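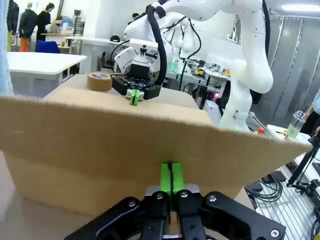
A few of you asked how we keep the rules straight when there's more than one arm working on the same carton, so I'm putting it all in one thread. Get a coffee, I do go on a bit. (1/8)

First rule, and the one I care about most: one arm owns the box at any moment. If an arm is pressing on a flap, it has the box, and the others may come close and hover but they don't touch. We write the owner on the run sheet for every step. (2/8)

Cardboard gives. It bends, it springs back, it pushes on your fingertips in ways a hard plastic part never will. So our force limits for flaps are lower than for anything else we handle, and they stay low even when a run is going beautifully and everyone's tempted! (3/8)

Soft pads get looked at before every session. Leidy Salazar taught me to run a thumbnail along each one, feeling for nicks. Takes almost no time and I've caught 2 bad ones since August. (4/8)

Tape is its own chapter. The Kenow checklist says the roll has to have a named spot, and on the box top is fine as long as it's written into the step. What we don't want is a roll that wanders – an arm following an old plan will happily close on thin air, or on something worse. (5/8)

People! Stay back from the table while the arms are live, and say "coming in" out loud before you step up. Wait for the answer. Bezawit Tamiru won't let anyone skip this, me included, and I love her for it. (6/8)

Cables: leave enough slack for the full reach, then move each arm slowly through its whole range by hand and watch where the loops go. Kincombe's old write-up had this as an optional step. We made it required and I'd gently suggest you do too. (7/8)

Our full list is 3 pages and I'm still tidying the wording, so if you run a shared cell and do any of this differently, please tell me – I'm especially curious how you hand a box over from one arm to the next. (8/8)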